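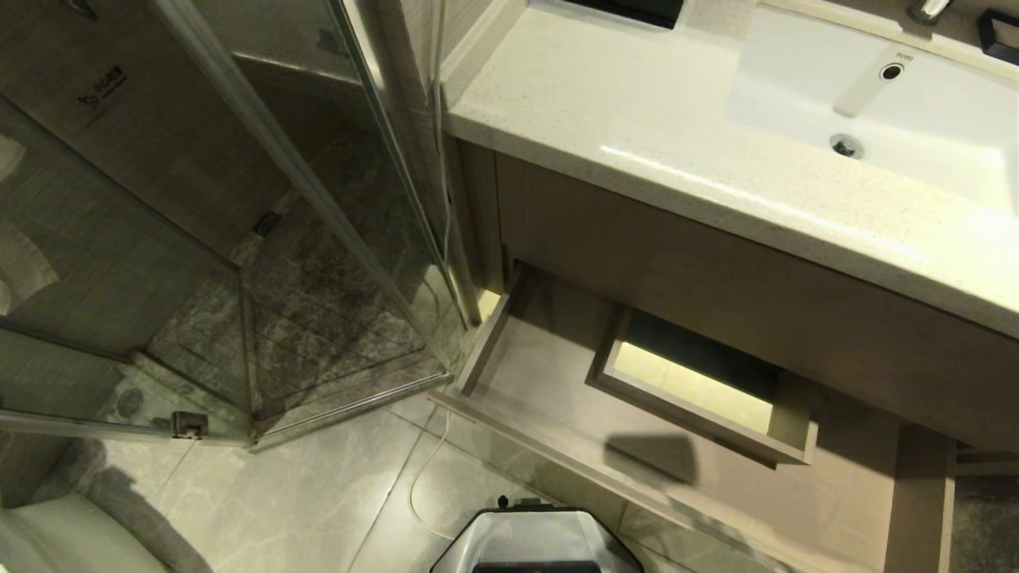 Tuesday, bathroom day

Woke before the alarm and decided to get the bathroom done before anything else. I have been putting it off since the start of February. The rest of the flat is more or less straight now, but the bathroom has been the place where things go when I can't think where else to put them.

Started with the shower. Sprayed the glass, left it while I had my toast, then went over it with the squeegee. The corner where the panels meet is always the worst part and I ended up using an old toothbrush along the strip. Lifted what I could out of the long drain and rinsed it through. The grey tiles in there hide the dirt well, so I tend to leave them longer than I should. Did the floor outside afterwards, which shows everything.

The basin took no time. Wiped the worktop down and dried it with a tea towel as I couldn't find a proper cloth. There is a chalky patch behind the tap that won't shift. I have some Tidulix under the kitchen sink and will try that at the weekend.

Then the drawers. The top one is not bad and I left it alone. The bottom one was full to the back. I took the lot out and put it on a towel in the hall, and it looked a good deal more than it had in the drawer. Five half-used sun creams, most of them past their date. Hotel soaps. A hairdryer that smells of burning, which I kept for reasons I can't now remember. Two hot water bottles. A box of plasters with 17 left in it, all of them the tiny round sort.

Wiped the drawer out with a damp cloth and left it open to air.
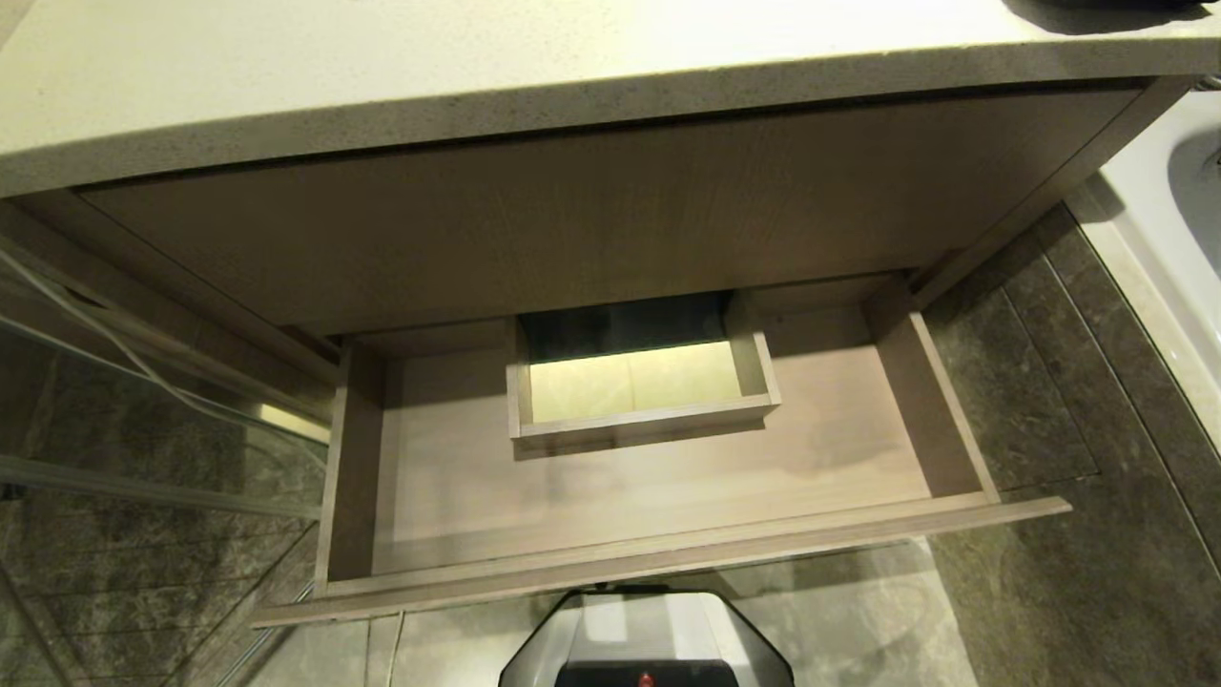

I had forgotten about the little box at the back. I must have filled it the week I moved in and then stacked things in front of it. It's a decent size for plasters, tweezers and nail scissors, so those have gone in there, and the bigger things can go in front where I can get at them.

Considered buying dividers. Maneck had a set of 4 in the window and I nearly went down for them, but I don't know that I need them if I keep the amount down. I looked at the Plelloter ones online as well and they only come in white. Will see how it goes for a month.

Spare towels won't fit with the drawer used this way — they have gone on the shelf in the wardrobe for now. The hairdryer is by the front door to go to the tip. Sun creams in the bin, apart from the one bottle still in date, a 300 ml one that I bought last summer and hardly opened.

Finished by eleven. Back a bit stiff from kneeling on the tiles. Walked to MacAulay's for bread and bin bags and got caught in the rain coming home. Soup for lunch.

Still to do: the chalky patch, new bath mat, ring about the boiler. The cupboard in the hall can wait until next week.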